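Home Browse Unanswered Tags Members Log in

Can I switch pageants after winning a local title?

Jade Oakley
03/06/2024

Hi everyone! First time posting, so sorry if this has been asked before. In April I won my town title (Miss Nestville) and I'm supposed to go on to the regional round, which is run by the Birkett people. I was over the moon, still am. But now my coach tells me there's an opening in a different system, the Lollus pageant, and their final is only 28 days before the Birkett regional. I'd love to do both. My mom thinks I'll get in trouble, my coach says everybody does it, and the woman who runs the Nestville one hasn't answered my email.

I did sign something the night I won. It was 3 pages and I was crying and had one eyelash coming off, so I can't say I read it closely. Has anybody here done two systems in the same year? And if I had to give up the Nestville title, would I have to give back the crown and the prize money? It was $619 and most of it already went on a gown.

Clive Catterall

Find that paper and read it before you do anything else. I judged locals for a long stretch and helped out backstage at Idell before that, and nearly every system I dealt with had a line in the contract about "competing for or holding another title" during your year. Some only care if you WIN the other one. Some don't want you on another stage at all, even as a guest. You can't tell which kind you've got until you look.

If you don't have a copy, ask for one in writing. Don't ask whether it's okay to enter Lollus in the same email -- get the contract first, then ask your question once you know what it says. And check the Lollus entry form too, they may want you to state that you hold no other title. Please don't fib on that one. I saw a girl lose her place the night before prelims over exactly that, with her whole family already at the hotel.

On the money, it depends on how it was paid. A scholarship that goes straight to a school is one thing, and a check in your hand is another. Contracts I've seen usually said the crown and sash go back to the local if you resign, and the first runner-up steps in. The prize money was sometimes split by how many months you'd served. If yours is vague, a local attorney can go through a contract that short pretty fast. 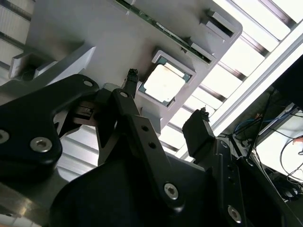 One more thing on the timing. Four weeks sounds like plenty, but you'll have two sets of paperwork, two interviews to prep for and maybe two opening numbers to learn, and the choreography has a way of running together in your head. I'd pick the one you really want. If that's Birkett, Lollus will still be there next year, provided you're inside their age limit.

Győző Barta

my sister did two in one year and it was fine, nobody cared. but they were both tiny so maybe that's why. she did spend $1428 on the second one with the entry fee and travel and hair, and came in fourth, so think about that too. also sell the gown after, you get some of it back

Jade Oakley

Thank you both so much!! I found the contract (it was in the garment bag, of course) and it says I can't "enter or hold" another title until I crown the next girl, so that settles it. Birkett it is -- I've already told my coach and she's a little grumpy but she'll live. It doesn't say a word about the prize money, so I'll just ask when I finally get the director on the phone.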